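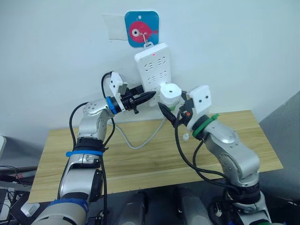
Stolness: phone notes from the week before surgery

Welcome, and thank you for stopping to read this file before opening the data! Stolness is a collection of about 1,000 short notes written by nurses after they called patients who had an operation coming up. If you have ever had surgery, you probably got one of these calls. Someone kind rang you up, asked what you had been eating and which pills you take in the morning, told you when to stop drinking coffee, and then wrote down what you said. The notes are what they wrote down.

We put the collection together so that people who teach pre-surgery nursing, and people who build tools for sorting clinic notes, would have something real-sounding to work with that doesn't expose anyone. Every note has been rewritten by hand by a nurse who knows how such notes go, with the names, dates, places and odd giveaway details changed. The spelling is left rough on purpose, and so are the shortcuts ("pt verb understanding", "NPO reviewed x2", "dtr will drive").

What's in the folder

notes.csv – the notes themselves, one per row, with an ID, the clinic code and the text
topics.csv – the topic marks for each note, matched by ID
guide.txt – the marking guide the readers worked from, including Branwen's grumpy but very useful remarks in the margins
changes.txt – what has been fixed since the first release
LICENSE.txt – please do read it, it is short

The notes come from eight clinics, coded A through H. Clinic D writes in full sentences and everyone else does not, so if your tool does wonderfully on D and badly elsewhere, you have found the same thing we found in December.

How a note is laid out

Each one has the reason for the call, what the patient reported, what the nurse told them, and any follow-up. Not every nurse keeps to that order. Some put the follow-up first in capitals, which makes perfect sense if you are the person coming on shift and need to know that Mr. So-and-so is still taking his blood thinner. We kept those as they were and did not shuffle them into place.

Empty follow-up fields are common. An empty field can mean there was nothing to follow up, or that it was handled on the spot, or that the phone rang again. Please don't read it as "no problem". Heriberto Nava spent years making these calls before he joined us, and he would like that in bold, but this file doesn't do bold.

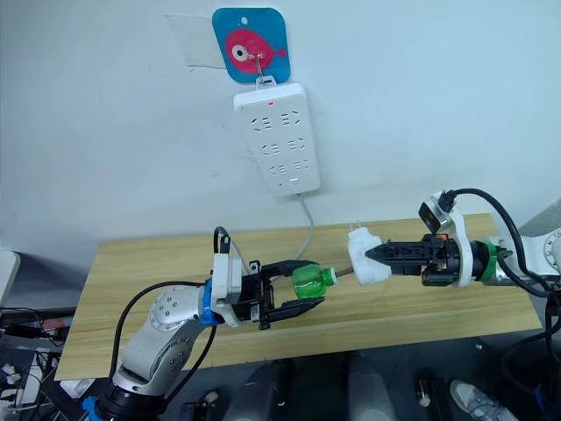
4 min read

How the marking was done

Two readers went through every note separately and marked it for topics: fasting, medicines, allergies, ride home, help at home, worries, and "other". A note can carry as many topics as it needs. When the readers disagreed, Hsiu-ying Chou looked at it with them on Wednesday afternoons, usually over something sweet, and they settled on a mark together. Where they really couldn't settle, the row says "split" in the agreement column and both marks are kept. We think those rows are some of the most interesting ones in the set, so have a look at them before you filter them out.

"Worries" gave us the most trouble by far. A patient who asks the same question about the anesthesia over and over is worried, and most nurses would hear it at once on the phone, but on paper all you see is "questions answered". The readers marked a worry only where the words on the page showed one. That means the topic is undercounted, and I would be careful about drawing anything from how often it turns up.

Using the files

Both tables are plain comma-separated text in UTF-8 and open in any spreadsheet program. A few notes contain line breaks inside quotation marks. Older spreadsheet imports will trip over these and give you rows that start in mid-thought, so turn on the quoted-field option if you see that happening. Join the tables on note_id. Leading zeros matter in that column, so bring it in as text.

If you are splitting the notes for training and testing, please split by clinic. Nurses in the same clinic pick up each other's phrases (I still write "will call w/ time" the way my first charge nurse did), and a random split will make your results look better than they are.

Please don't

Use the notes to judge how well any nurse does the job, or to give advice to real patients. The fasting times and medicine instructions are a jumble of different clinics' rules, some of them altered in the rewriting, and they are not safe to follow. Also, please don't try to work out which clinics took part. They were generous with us.

Known gaps

All of the notes are in English, including those from calls made through an interpreter, where the note may or may not say so. Children's surgery is missing entirely. Calls that went to voicemail were left out at the start, which we now rather regret, and Cor Declercq is looking into whether they can be added to a later release.

Thanks and contact

Prametex gave us the desk space and the patience. Bram Coppens wrote the script that checks for leftover names, and Branwen Bevan then read the lot anyway and caught what it missed. If you find something that looks like a real person's detail, tell us before you tell anyone else, with the note ID and nothing more, through the contact form on the project page. For ordinary mistakes and questions, the same form works fine, and Hsiu-ying usually answers in the morning.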